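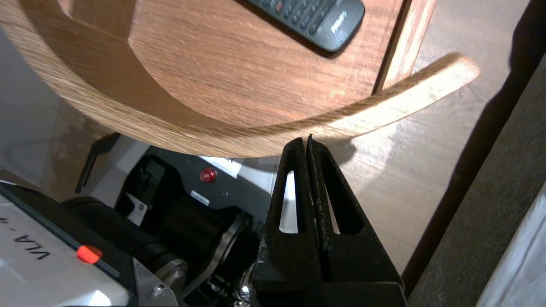

Cleaning scratched veneer without making it worse

Most advice on veneered furniture comes from people selling something in a bottle. I have tried a fair few of the bottles, and my view is that a curved table or stand with a few faint scratches needs very little doing to it.

What you need

2 soft cotton cloths (old T-shirts will do)
Washing-up liquid
A soft toothbrush
A wax stick close to the colour of the wood

Before you start

Take everything off the top, remote controls included. They get slid about all evening and I suspect they do more damage than cups.

Look at the surface with a torch held low. Pale specks may be dust, paint or missing finish, and you can't tell which until you have cleaned it.

Cleaning

1. Dust with a dry cloth, following the grain. On a rounded edge, follow the curve.

2. Put 3 drops of washing-up liquid in a bowl of warm water. Wring the cloth out until it hardly feels damp. Veneer is thin and water gets under it at the joins.

3. Wipe a small patch, then dry it straight away with the second cloth. Use the toothbrush, barely damp, in the corners where two pieces meet.

4. Leave it for 20 minutes and look again with the torch.

Quite often the "scratches" have gone. They were marks in old polish.

Scratches that stay

Rub the wax stick across the scratch, wait a moment and buff along the grain. Try it underneath first. Reddish-brown wood is awkward to match, and the shade printed on the packet is a guess at best. If in doubt go slightly darker.

I used a Celside stick on mine. It was fine — no better than the cheap one before it. The Kondgate "restoring oil" smelled nice and did nothing I could see after a week.

What I would leave alone

Sandpaper, for a start. Also the walnut trick, which fills a scratch with grease until the next warm day. And if the veneer is lifting, stop cleaning and glue it first.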